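Product Launches and Consumer Technology
Handout 4: Release dates, rumours and the waiting customer
Rosalinda Layug, November 20, 2021 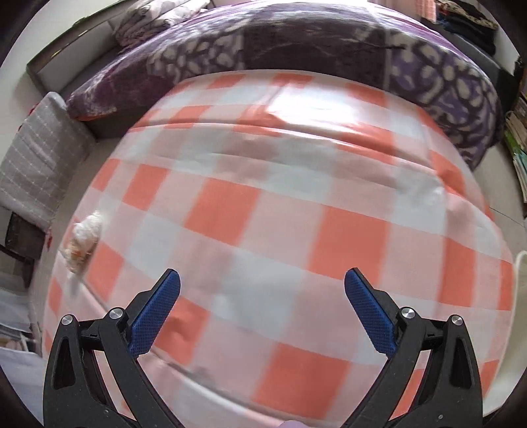
Fig. 1. Bed with orange and white checked sheet and a purple blanket.

1. What we did last time

In Handout 3 we looked at how a small electronic product goes from the first drawing to the factory. We finished at the point where the product exists but the public does not know it. Today we start from this point and go until the first day of sales. Please have your notes about prototypes with you, because I will use the words "engineering sample" and "pilot run" without explaining them again.

2. Three dates which students mix up

In the homework many of you wrote "the release date" for everything. Please separate them.

Announcement date: the day when the company says in public that the product exists. The price may be given or may be missing.

Pre-order date: the day when the customer can pay, or can leave a deposit. The customer has nothing in the hand yet.

Availability date: the day when the product can be bought in a shop or is sent from the warehouse. It is often different from country to country, and even from colour to colour.

When a newspaper writes "it comes out in February", it can mean the second or the third of these. In your essays write which one you mean. I take off marks for this from now on.

3. The case of the Brendon wristband

We use the same case during the whole half-year. Brendon is a wristband which measures sleep and steps, made by the firm Gatuvow. The firm had 50 employees at the time, so it was small, and it had no own shops. The sales went through one chain, Brunton, and through the firm's own web page.

The story in short form:

The first rumour came from a parts supplier. Somebody there showed a strap at a trade fair, with a clasp that did not fit any product on the market. A hobby blog published a drawing made after the strap. The drawing had a round screen. The real product had no screen at all.

Gatuvow did not answer for 13 days. In this time the round screen was repeated by other blogs, each one giving the previous one as source. I call this a rumour circle. On the seminar page you find the links in order of time, and I ask you to draw the circle yourself with arrows before next week.

Then the firm published one sentence: "We do not comment on products which we have not announced." Please discuss with your neighbour what a reader learns from this sentence. In my opinion the reader learns quite a lot.

The announcement came later, without a price. The pre-orders opened the next morning, and in the first hour 767 people ordered. The firm's server was prepared for much fewer, and some customers paid two times. All of them got the money back, but it took weeks.

4. Why companies wait with the price

There are several reasons, and they do not exclude each other.

The cost of parts may still move. If the screen or the battery becomes more expensive between announcement and production, a price given too early becomes a problem. To raise it is nearly impossible after the press has printed it.

The competitor is also reading. Cakier, which made a similar band in the same period, lowered its own price the week after Gatuvow opened the pre-orders. It is hard to prove that one thing caused the other. In the exam, write "followed" and not "caused by", except if you have a source.

The shops want to speak too. Brunton asked for a bigger margin than Gatuvow had planned, and the discussion was still open on the day of the announcement. We know this from the interview in the reader, pages 10 to 14. The interview is a bit long but please read it until the end, the interesting part about returned goods comes late.

5. The old model on the shelf

Remember the term from the first lecture: when customers know that a new model is near, they stop buying the present one. The shop then sits on its stock. For a large company this is unpleasant. For a small company it can be dangerous, as the money from the old model should pay for the production of the new one.

Gatuvow had an older clip-on step counter. Its sales fell already during the rumours, that is, before the firm had said anything. The firm could have done the following:

a lower price for the counter at once, which would confirm the rumour;
an exchange offer, where the counter gives a discount on the band;
silence, and accept the loss.

They chose silence. In the seminar group on Tuesday two students defended this choice rather well, and I would like to hear the arguments again in front of everybody.

6. How to read a rumour

For the exercise you will get one text with a rumour about a product. Go through it slowly and mark:

who is the source, and is this person named;
is the source near to the product (factory, shop, test laboratory) or far from it;
which details can be checked and which cannot;
which details are only a wish of the writer.

The last point is the one where most mistakes happen. A writer who wants a longer battery life will easily believe a source who promises it. Names are a similar matter. Before the launch the blogs had already given the Brendon another name, and some readers were disappointed when the real one was plainer – they had got used to the wrong name in the meantime.

7. Words for this week

to leak: to give information out before the official time
embargo: an agreement with journalists to publish only after a certain hour
hands-on: a short first test, usually in a room of the company
shipping estimate: the date when the firm hopes to send the product; it is not a promise
launch market: a country where the product is sold first

8. Homework

Write over 300 words about the sentence in section 3 ("We do not comment..."). Say what you would have published in place of it, and on which day. Use at least two of the words from section 7.

Read the interview in the reader and note two questions for the discussion.

Hand in on paper or by the course page, as you like. Files by e-mail I cannot accept any more – the last time I lost two of them and had to ask the students again.

Next lecture: reviews, test devices and who pays for them.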